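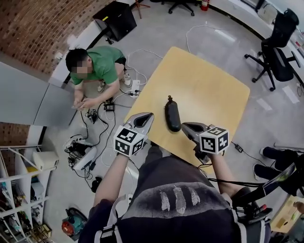
Field Report 2: Open Day at the Eltari Robotics Lab
Course: Introduction to Automation, Zetdale Technical College
Submitted 24/09/2025

Purpose of the visit

Our class was asked to attend one demonstration outside the college and write up how it was organized, what was shown, and what we could use in our own term project. I chose the open day at Eltari, a small lab in Zetdale that works on teaching robots to handle household objects. I signed up in May, when the list of open days was posted.

The lab also had a talk in the front room about its past work with a packaging firm called Assefa. I only heard the end of it, so I have left it out of this report.

How the demonstration was set up

The demonstration was held in the lab's normal work area. There was a square table with a light wood top, with a desk along the wall behind it. Visitors stood at the sides. The floor had a lot of cable on it and we were asked to stay clear of the power strip.

The person giving the demonstration worked with two hand-held grippers, one in each hand, and wore a harness with straps over the shoulders. Each gripper has two gray jaws with dark pads on the inside. White cubes with black-and-white marker patterns are mounted at the wrist, two on each gripper. We were told the patterns let the software work out where the gripper is and which way it is turned. Our own project needs something like this, so I asked whether printed paper markers would do. The answer was that paper works for a first test but bends, and then the readings drift.

The method is called Illulik inside the lab. A person does the task with the grippers, the movement is recorded, and the recordings are used to train a robot arm. Each recording is one try at one task. The lab's goal for this set is 200 tries per object. The handout said 704 had been recorded for all objects by the week of the open day.

The task

The object was a black bottle shape with a small cap, standing upright on the table. The task was to take hold of it with one gripper, pass it to the other and stand it up again. A round object is harder than a box, the presenter said, because the jaws only touch it along a narrow strip on each side. If the grip is off center the bottle turns.

I watched 10 tries. Most were clean. In one the bottle tipped during the pass and was laid down on its side. That try was kept but labeled as failed. I had expected failed tries to be thrown away, but the lab keeps them so it can check later whether a certain position causes trouble.

Before each try the bottle was moved to a new spot. Nothing on the table was marked to show where it should go. I asked about that too, and was told the spots are varied on purpose so the training does not depend on one starting place.

Visitors could try the grippers at the end. They are heavier than I expected, and my wrists were tired after a few minutes. It is also hard to judge how hard you are squeezing. I dropped the bottle twice before I could lift it.

Problems I noticed

It was hard to see from the back. A second screen facing the visitors would have helped.

There was a long wait before the first try and we were not told what it was for. Later I found out it was a calibration step. I would have liked to see that part explained, as it is the part our group knows least about.

The handout listed the number of tries but not how many had failed. I asked and was told the figure was not ready.

What we can use

Our group is building a simple sorting station with one gripper. After the visit I suggested these changes:

Mount the markers on a stiff block instead of taping paper to the arm.
Keep a record of failed tries with a short note on what went wrong.
Change the starting position of the part between tries.
Test with a round part early, and not leave it for the last week.

The group has agreed to the first and second. We have not settled the third, as it means changing the tray we already cut. The round part depends on whether the rubber pads we ordered fit our jaws. They are one size larger than the ones in the plan, and I will measure them when they arrive.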